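Wukside to publish pay ranges on all job ads

Employment services firm also commits to telling every interviewed applicant the outcome in writing

DUTVILLE, 19 January 2024 -- Wukside, a recruitment and employment services firm, will require a stated pay range on every job advertisement it places for client employers. The new rule covers permanent, contract and casual roles and applies to all of the firm's offices. Advertisements already running will be updated or withdrawn by the end of July.

Under the rule, an advertisement must show the lowest and highest base pay the employer is prepared to offer for the role. Terms such as "competitive", "market rate" or "depending on experience" will no longer be accepted in place of a figure, although employers may add a note on how experience is weighed within the range. Superannuation, allowances and overtime must be listed separately so that applicants can see what forms part of base pay.

The change follows a survey of 1,406 people registered with Wukside as looking for work. Of those, 766 said they had withdrawn from a hiring process after learning that the pay was lower than they could accept. Many reported that they had attended an interview, and in some cases taken a day of unpaid leave to do so, before pay was raised by either side.

Wukside's client employers were consulted during the drafting of the rule. Several raised concerns that current staff would compare their own pay with the advertised range. The firm has prepared a short guide to help managers answer those questions, and its account staff will review pay scales with any employer that asks for assistance. There is no charge for this review.

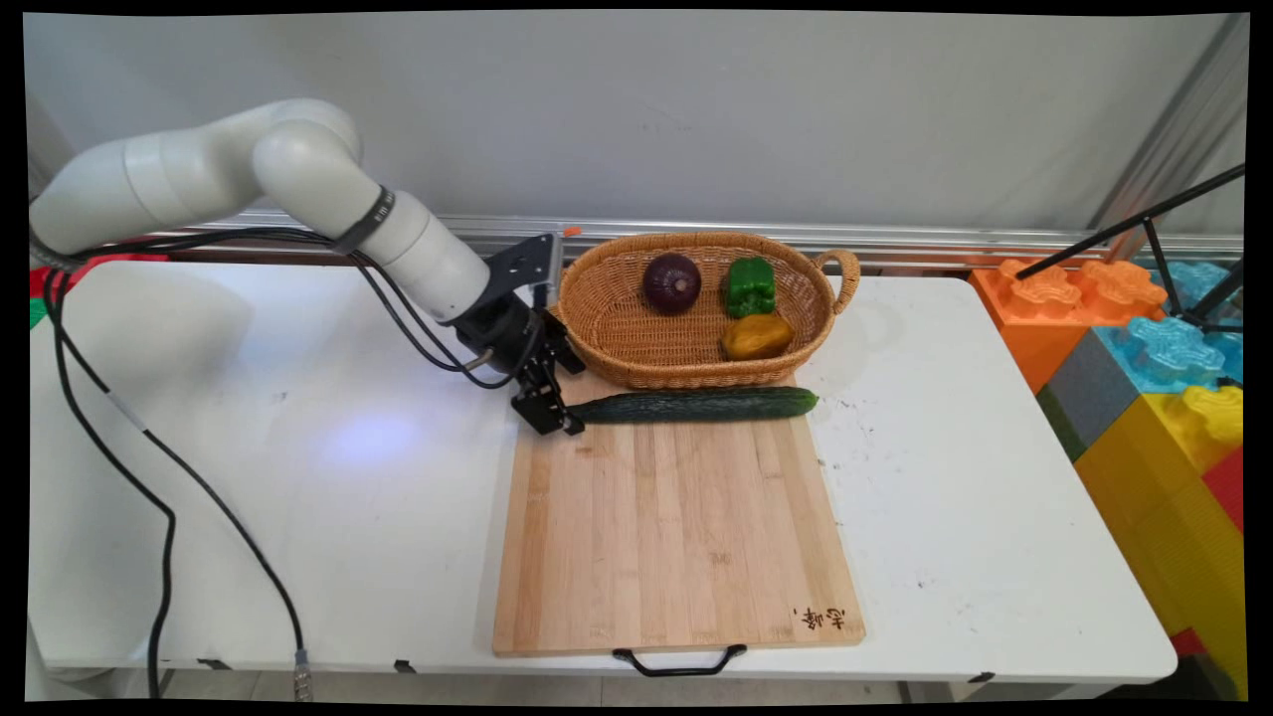
A robotic arm with a black gripper at a work table, with a cucumber and a bamboo cutting board.

The second part of the announcement concerns contact with applicants. Any person who attends an interview arranged by Wukside will be told the result in writing within 3 working days of the employer's decision. Where an employer has not reached a decision within 2 weeks of the interview, the applicant will receive a notice saying so, along with the name of the office handling the role. Applicants who are not selected may ask for feedback, and the request will be passed to the employer on the same day.

"People looking for work are making decisions about rent, child care and travel, and they need to know what a job pays before they give up their time for it," Wukside said in a statement. "Employers also lose time when they interview people who were never going to be able to accept the offer. We expect the early weeks to involve some difficult conversations with clients, and our staff are ready to have them."

Claeys, which supplies the applicant tracking software used in Wukside's offices, has changed its listing form to support the rule. The pay fields must now be filled in before a listing can be saved as final. A range that is unusually wide for the type of work will be sent to a senior consultant, who will ask the employer to narrow it or to split the listing by level of seniority.

Zokard, a labour hire company operating in the Dutville region, has agreed to adopt the same rule for the roles it fills jointly with Wukside. Those roles are mainly in warehousing, food preparation and office support. Zokard's own listings are not affected by the agreement.

Job seekers who see a Wukside advertisement without a pay range after the end of July are asked to report it to their nearest office, quoting the reference shown at the foot of the listing. Employers with questions about current or planned advertisements should speak with their account contact. Copies of the rule and the managers' guide are available on request from any Wukside office.

About Wukside
Wukside provides recruitment, placement and career advice services to employers and job seekers. Its head office is in Dutville.

Media enquiries: Wukside Communications, Dutville office

-- ENDS --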